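About Jollcombe

Most shops that sell old tableware and smoking things will tell you every piece has a story. We doubt it. Most pieces have a dent and a price sticker, and the story gets added later by someone who wants another 18 dollars for it.

Jollcombe started in November, in two rooms over the old Breron hardware store. Dorian Masson had spent years buying house lots and was tired of reading "rare" on things he saw every week. He still does the buying, and he still crosses that word out.

What we sell

Ashtrays, trays, lighters, candle dishes and small bowls, mostly metal. There are 476 pieces in stock as of March 2026. We don't say "solid brass" unless we have tested it. If all we know is that a thing is gold-colored, the tag says gold-colored, and yes, we have lost sales over that.

How we look at a piece

Everything gets picked up and turned under a strong light before it is priced. Polished metal flatters itself in a seller's photo, and glare can cover a lot of scratches. We check the base, the inner wall and the cigarette rest, where a careless file mark likes to hide. Lacquer gets a second look, as we don't trust it.
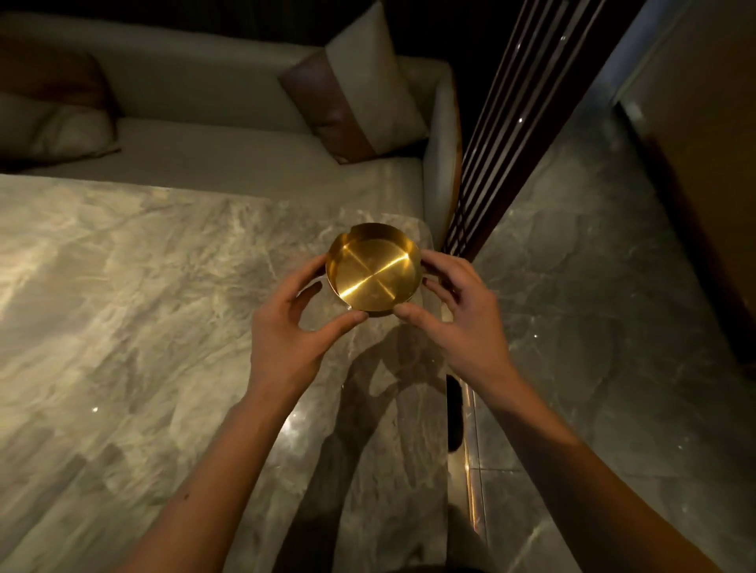 What we don't do

We don't do appraisals, and we don't guess at dates to please anyone. Returns are open for 37 days, and you don't have to give a reason. Skandar Street entrance, ring twice.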